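Notebook, Derkum bench, June

Finally got back to the Skirnis tower after lunch. Quick recap for whoever picks this up if I get pulled onto the Belhaj job: it came in as "won't start, smells funny," it has been sitting on the shelf under the window, and I promised it would be done before the end of the month. So, side panel off, case flat on the bench, lamp over it, coffee well out of reach (I have learned!).

Smell first. I stuck my nose in and got nothing, just dust and warm lamp. Took the graphics card out of the blue slot and bagged it with its screw, label 14. I'd like to see the board come up with as little plugged in as possible before I start blaming anything expensive. The retention latch was stiff but it let go without a fight.

Then the capacitors. On a board of this age that's where I always go first, and I got the magnifier out for the ones over on the left by the power connector, the four tall ones in a column with the pale blue and silver tops, plus the two smaller light-blue ones next to them.
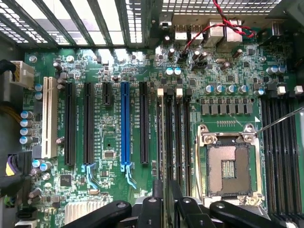
Don't pull the white power plug by its cable, please, the last one we had like this came apart in my hand. Okay, noted, and fair enough, that was on the Zatetti machine and I was the one who had to re-pin it afterwards. I'll rock it out by the plastic and take my time. The same note asked whether I'd checked the red and black twisted pair going to the little black header near the rear ports. Not yet. I want to find out what it's for before I unplug it, so I'm drawing it on the back of this page first, with the header marked.

Supply on the tester: all the rails look fine, which is a bit annoying, I was half hoping for an easy one. Next up is memory, one stick at a time, and I'm going to be boring about it and write down every slot. If it still sulks after that I'll swap in the spare supply anyway, tester or no tester.

4 pm. Stopping here. Stick one, slot one: fans spin, no beep. Stick two, same slot: same thing. Sticks are in the tray with the card. Need to borrow the little speaker back from the Belhaj bench, and we're nearly out of thermal paste, so somebody please put that on the list.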